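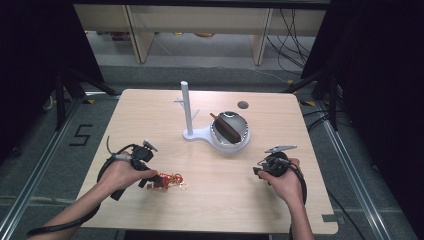
18 May 2020

So Kekusier is getting a third series. I got the press email this morning, with the usual words in it: bigger, bolder, more heart. My daughter is thrilled. I am less so, having sat through the first two more times than I'd wish on anyone.

If you've been spared it, Kekusier is the cartoon about three lighthouse children who can talk to storms. The first series was decent. The storms had proper characters, the jokes landed, and the episode with the lost ferry had me a bit wobbly. Then Proma picked it up for streaming, and by series two every storm had a catchphrase and a vehicle. A storm does not need a vehicle.

Now we're promised a new town called Hilovthorpe, a new villain, Professor Chávez, and 13 episodes, all landing at once. The email says Chávez is "the most complex villain yet". The last one wanted to steal the moon so he could sleep. I liked him, to be fair, but complex is pushing it.

Duarte Torres, who wrote the ferry episode, is back for the opener. That's the one bit of news that cheered me up. He's only down for the opener, mind, and I've been caught that way before: a strong start, then a long stretch of chases and a song about sharing.

I watched the trailer twice. It has a new theme tune (worse), the littlest one has been given a talking gull, and there's a shot of the harbour at night that looks lovely. Trailers always have one of those. The comments underneath had reached 2161 when I looked, mostly people arguing over the gull.

We'll watch it, obviously. I don't get a vote. I'll write something once we've got past episode three, when the gull will either have settled down or be getting its own boat.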